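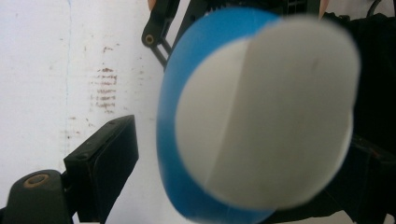 Philomena Kinsella wrote:
Keep the divider. I don't care what anyone in the old thread said. A box without a divider is a bag with corners, and your bottles will spend the whole trip to Brornville introducing themselves to each other.

Kandovden wrote:
Counterpoint: the divider takes up room and always ends up diagonal. I pull mine out and stuff the gaps with newspaper. I've moved 2 times that way and lost one bottle of fabric softener, which I had it coming for.

Philomena Kinsella wrote:
So your method works except for the softener.

Kandovden wrote:
It was a cheap softener.
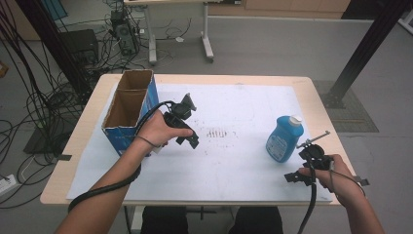 Aidan Mac Mathúna

OK, I'm back, and I've read everything, including the softener. I'm keeping the divider for now. The box is the blue printed one, flaps up, parked on the left of the table so I can drop things in without standing. Standing was in the original plan. The plan was written in December by a more ambitious man.

Still open: do bottles go in cap up or lying down? And does anyone know how to get faint dark marks off a white work surface? I've tried dish soap and disappointment.

Darano wrote:
Cap up, always. Lying down is how you find out which caps were lying too. For the marks, try a melamine sponge in a corner first. If it dulls the surface, stop and learn to like the marks.

Kandovden wrote:
Lying down is fine if the cap is tight. Tape it.

Philomena Kinsella wrote:
Tape on a cap is a confession. Cap up, one side of the divider for bottles, the other for things that don't pour. And write on the box which is which, because you won't remember, and neither will whoever opens it.

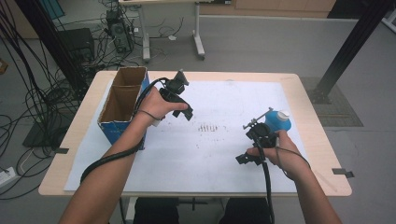
Blue bottle, white cap, and the box with its divider still in.

Aidan Mac Mathúna wrote:
Cap up it is. Sponge is on the shopping list. Kandovden, I respect the newspaper but I don't get one delivered.

Kandovden wrote:
I have a stack. Postage is on you.

Related threads
Box dividers: keep or toss? (208 replies)
Is 400 feet of packing tape too much for a one-bedroom?
Labeling both ends of the box, yes or no
Ní Chonaill shelf units, missing pegs
What did you find in the last box you unpacked? (1181 replies)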